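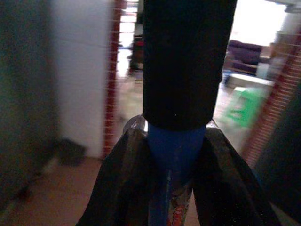

Deming Qin opened his cleaning company, Grindano, with 3 employees and one old van. Today his teams clean 70 small offices and shops. I met him in September in his office, where he made tea for both of us and then forgot to drink his.

He did not plan this work. "I studied accounting," he says. "In the evenings I cleaned a dental office to pay my rent. After one year I noticed that I was looking forward to the evenings."

His first big client was the furniture shop Nedetti. The owner called him at five in the morning because a pipe had broken. "We carried water until noon. I sent a bill for 300 dollars, and it was too low. But they are still with us."

I ask what he teaches new people first. He thinks for some time. "To start with the dry work. Many people want to begin with water and soap, and then the dust becomes mud. First you sweep, also behind the door."
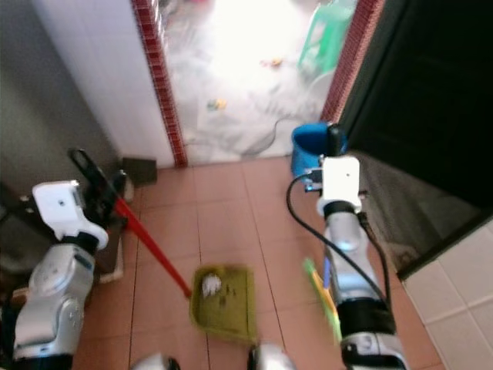 Dustpan, broom and a blue bucket near a doorway.

About products he is less strict. He has tried many sprays and came back to simple ones. "A strong smell is not the same as clean," he says. "Customers sometimes believe it is. I have to explain this very politely."

The hardest part, he tells me, is keeping good workers. Last year he raised the pay and stopped the night shifts on weekends. Two people who had left came back to him.

Would he return to accounting? He laughs. "I do the books for Grindano every month. It is enough."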